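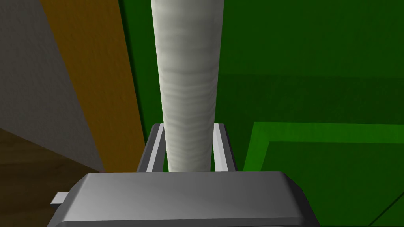
The gripper and a white cylinder in the simulated room used for the household chores trial. Rendering: Lurnau

Household robots can manage some simple chores under supervision but are not ready to be left alone in a home, according to a report released in January by Lurnau, a research centre in Ganport.

The centre set 38 chores for a two-armed robot in a computer-simulated home. Each was drawn from the daily work of home support staff and small shops, and ranged from closing a cupboard door to clearing a desk, folding towels and restocking a low shelf.

The robot finished 78 per cent of its attempts at chores with a single step, such as picking up one object and setting it down in a marked spot. For chores with several steps in a fixed order, the rate fell well below half. Folding cloth had the poorest results of any chore in the program.

"The single-step results are encouraging, and we would not have seen them a few years ago," said Anneli Halonen, who directed the work. "A household chore is seldom a single step. A person clearing a desk decides what is rubbish, what belongs in a drawer and what should be left alone, and does so without stopping to think about it."

The trial was carried out in simulation so that the same chore could be repeated many times with small changes to the furniture, the lighting and the objects. The report covers 700 attempts. An attempt was stopped and recorded as unfinished if the robot dropped an object, struck a piece of furniture or passed the time limit.

Furniture proved to be a common source of trouble. Chairs left at an angle to a desk narrowed the space in which the arms could work, and many of the unfinished attempts ended with contact between an arm and a chair. Desks holding objects of very different shapes also slowed the robot, which often chose a grip suited to one item and kept it for the next.
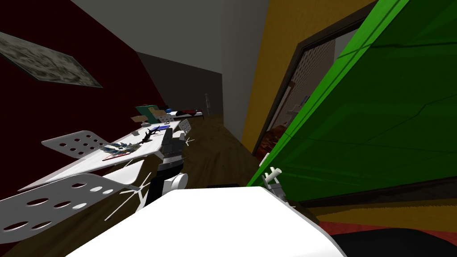
Shop-floor results

A separate part of the report deals with retail work. The centre worked with Rautiainen, a regional grocery and hardware chain, to prepare a list of tasks done by staff before opening. These included facing up shelves, flattening cartons and returning stray items to the correct aisle.

The robot did best at facing up shelves stocked with boxes of one size. It was slower than an experienced employee at every task on the list.

Vinh Hồ, operations manager at Rautiainen, said the company has no plans to bring robots into its stores on the basis of the findings.

"Our staff answer questions from customers while they stock," he said. "We will look at the next set of results with interest, and we have told our employees the same thing."

Next stage

Lurnau will now move a smaller group of chores to a physical test suite at its Ganport site. The work will be led by Sheyla Apaza and will use control software licensed from Grultusora. Staff will be present for every attempt, and the centre has set a finishing rate of 70 per cent on multi-step chores as the mark to be met before any visit to an occupied home is considered.

Residents who receive home support will be invited to comment on which chores should come first. In early interviews, many ranked picking things up off the floor ahead of cooking or laundry.

The report is available at the centre's front desk and through public library branches in Ganport. A public information session will be held on Saturday at 10 a.m. in the centre's main hall. Registration is not required.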